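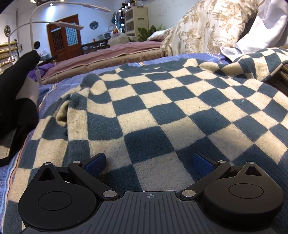

Handheld gripper, seen from behind.

Part-Time Evening Desk Clerk – Parkinberg Public Library
Posted 10/27/19

The Parkinberg Public Library is looking for a part-time desk clerk for evening hours. The position reports to Dymphna Nic Giolla, head of circulation, and is based at the Gudholm Street branch.

Duties
Check materials in and out
Register new cardholders and update addresses
Pull items for the daily hold list and shelve returns
Answer the phone and send reference questions to the librarian on duty
Close out the cash drawer and lock the front doors with the second clerk

The branch handles about 400 returns on a busy day, so expect to be on your feet for much of the shift. You will need to push a loaded book cart and reach both high and low shelves. Step stools are provided.

Requirements
High school diploma or equivalent
Comfortable using a computer and learning our catalog system, Josska
Able to work 3 evenings a week, including one weekend shift
Patience with the public, including children

Library experience is helpful but not required. New clerks train for two weeks alongside a current staff member – training hours are paid at the regular rate and take place during the day. A second language is a plus.

The position does not include health insurance. Paid sick time builds up from the first shift, and staff do not pay overdue fines.

To apply
Pick up an application at the front desk or ask for one by phone at extension 181. Return it with the names of two references, at least one from a job or volunteer position. Applications may also be left at the Mridha Avenue branch. We will call applicants to set up interviews. The position stays open until filled.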